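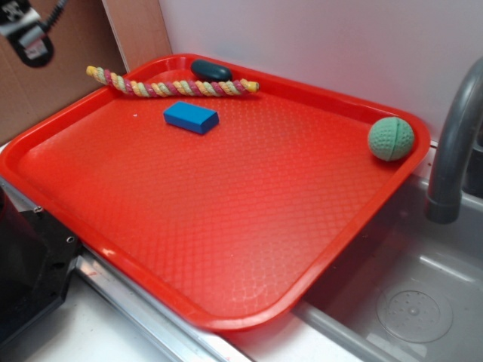 Can a robot arm clear a tray of odds and ends next to the sink yet?

breltis_fan
Every evening I end up with a red tray by the sink full of whatever was on the floor: rope dog toy, a ball, a little blue block, a stone or something like it. I want something that will sort it, toys in one bin and the rest in another. I saw a used Sakham arm listed for $1490. Is that realistic or am I wasting money?

Posted in February, 54 views

hener_shop
It depends on how much waiting you can stand. Things with a plain shape, like the block, are easy. Rope is harder. It bends when you grab it and the loose end drags other stuff along. I ran 70 pickups on mixed items at work and the arm got 44. Most of the misses were rope and cloth. Also keep the tray fully on the counter. If it hangs over the basin, a push on that side can tip it.

12 people found this helpful

malik77
no. just do it by hand, takes a minute

gluegunner
I'd hold off at that price. Shiny trays gave my depth camera trouble and a dull mat in the bottom fixed most of it. Washing the toys afterward is a separate job and mine can't do it.

Shares: 3 | Comments: 2

Related
Can a Malik gripper fold towels?
Breltis arm stops halfway, no error
Best bin height for a sorting arm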